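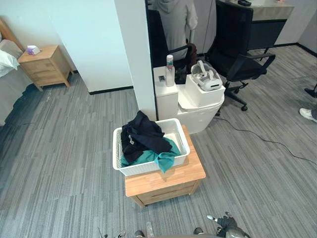

Laundry basket on a nightstand, Plarnside.

Progress report to the Holinent fund, 24 May 2024

You asked for something shorter than last time, when our report ran to 18 pages and, we gather, was used to level a desk. We have taken the hint.

The clothing repair scheme at Plarnside is still going and still mostly on budget. Since the last report we have taken in 398 garments. Trousers lead by a distance, and nearly all of them have failed in the same place, which we will leave to your imagination. Zippers come next. We had planned for socks and bought a great deal of darning wool. If the fund knows anyone who needs darning wool, please put them in touch.

Spending to the end of April came to $3,056, mostly thread, needles and the second sewing machine. The first machine went to Clinix for servicing and came back with a polite note suggesting we stop putting denim through it. We have bought heavier needles and are ignoring the rest.
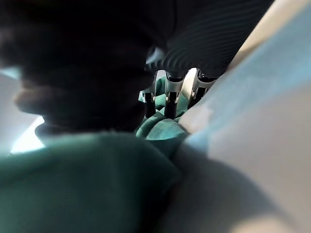

The Mendoza Street evening classes were slower to catch on. We offered 15 places and filled them only after changing the title from "Introduction to Textile Maintenance" to "Fix Your Pants." We regret the months spent on the first title, and the leaflets.

Still to do: a price list people can read, a better system of tags, and a decision on whether we accept curtains. Opinion is divided and the curtains keep arriving. We would like to move the unspent wool money to lighting, and need your written approval before the next order goes in.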